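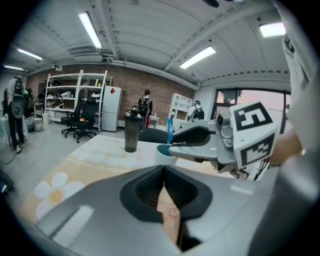
A hand-held gripper at a table, with a cup and a shaker bottle within reach.

Budgeting for hand-held grippers: what the quote leaves out

Most shops that plan to train a robot arm on household or packing tasks start with the price of the arm. Ernwood did the same last year. The company packs kitchen goods at two sites, and its first equipment plan had one line for data collection, with no figure next to it.

That line became the hardest part of the budget. Before an arm can learn to pick up a cup, people have to pick up cups with a hand-held gripper, many times over. Each gripper needs a person, a table, objects and somewhere to keep the recordings.

Ernwood asked two suppliers for prices. Korholm quoted $2,749 per gripper, with cables, spare finger pads and a year of repairs. Prirnum quoted $1,947 for the gripper alone. Pads and cables were extra, and a repair plan added $600. On paper Prirnum still came out lower, but its spare pads had a longer lead time, and pads wear out first.

The company bought 2 units from Korholm in November and put off the rest of the order. Storage was underpriced in the plan and had to be raised before the first month was over. Desk space was free, but the hours spent setting up tables and swapping objects were charged to the project.

Ríos, a smaller firm that makes storage bins, went the other way and rented. Its managers wanted to see usable recordings before they put equipment on the books. Rental costs more per month, and the contract makes the customer pay for cracked shells.

Buyers comparing quotes should ask for the price of a replacement finger, the repair turnaround and who pays shipping. They should also ask whether the marker blocks can be bought separately. Korholm's current prices hold for orders placed by 28th November.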